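Sand, Weeds and Pavers: What Happens to a Brick Surface Left Alone
Everett Iwasaki
Project partner: Leena Lappalainen
2022-09-17

Why we picked this

I walk over brick paving every day and never gave it a thought until our materials class did a week on joints. Leena was already hooked (she grew up with a brick driveway and has pulled a LOT of weeds), so we signed up for the paved lot at Vernstead and spent our Saturdays out there with a tape measure, a paint scraper and way too many sandwich bags.

What we did

We marked out a strip 12 feet long and checked 94 joints in it. For each one we wrote down whether it was full, low or growing something, and then we scraped a little of the fill into a bag. Back in the lab we ran it through the sieves - noisy, dusty, kind of fun!

We also pushed down on the bricks by hand to see which ones rocked. My knees did not enjoy that part.

What we found

The joints with weeds had darker, finer fill, more like garden soil than the sand you'd put in on day one. Leena thinks it blows in and washes in and the roots hold it there. I think she's right, but we only have the one site to go on.

The sandy side was harder. In places we had to brush for ages before we hit brick, so we left that strip out of the joint count and just measured how deep the sand was.
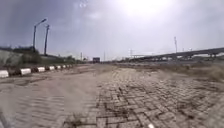
Figure 1. Paving at Vernstead, with the sand-covered strip on the left beside the black and white curb.

What we'd change

More sites, for sure. I'd also go back in January and do the same joints again, and I'd bring knee pads. Leena wants to try fresh joint sand on a small patch and see how long it stays clean. Our full joint table is in the binder with the sieve sheets.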